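Folding Towels on a Table (and Why I Quit Doing It on the Bed)

For years I folded laundry on the bed. The bed is soft, it's right there, and you can watch something while you do it. And for years my kitchen towels came out looking like they'd been folded by a raccoon! The mattress dips under your hands, the bottom layer slides off on its own, and by the time you've smoothed one corner you've wrinkled the other three.

So I moved everything to a table. A plain, hard, flat table with nothing on it. What a difference! I can fold a stack of 12 dish towels in 10 minutes now, and they stay folded when I carry them down the hall.

A few things I've picked up along the way.

Shake first, hard. Hold the towel by two corners on the same short side and snap it, like you're trying to get sand off it. Thin cotton ones need two or three good snaps. My Portela tea towels (the cheap ones, I love them) curl at the hems no matter what, so I pull those flat with my fingers before the first fold.

Fold long side to long side, then in thirds. Halves and then halves again gives you a fat square that tips over in the drawer. Thirds give you a neat little block that stands up by itself. If a corner sticks up, don't press it down and hope. Open that last fold, pull the corner in, close it again.

Keep the ones you haven't gotten to well away from the ones you have. I use a second surface pushed up against the first, so the crumpled pile never creeps into my folding space.
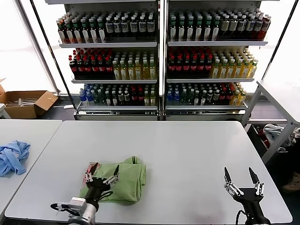 Marguey wrote in to say that she gave up on thirds altogether and rolls her dish cloths, because her drawer is only as deep as her hand and a roll fits wherever there's a gap. Fair enough! I tried rolling for almost 2 months and kept finding half-unrolled ones at the back, but if your drawer is packed tight it probably works fine.

Little things, like pot holders and napkins, I leave for last and set right on top of a folded towel, so the whole lot goes to the kitchen in one trip.

Colors, now. I sort mine by job: green for glasses, blue for hands, anything with a pattern for the table. You can label the drawer too (I had a Bimel label maker once, lost the charger, went back to masking tape).

And wipe the table before you start. I forgot once and folded a ring of coffee into a clean white towel. It's a rag now and lives under the sink with the Grultow spray.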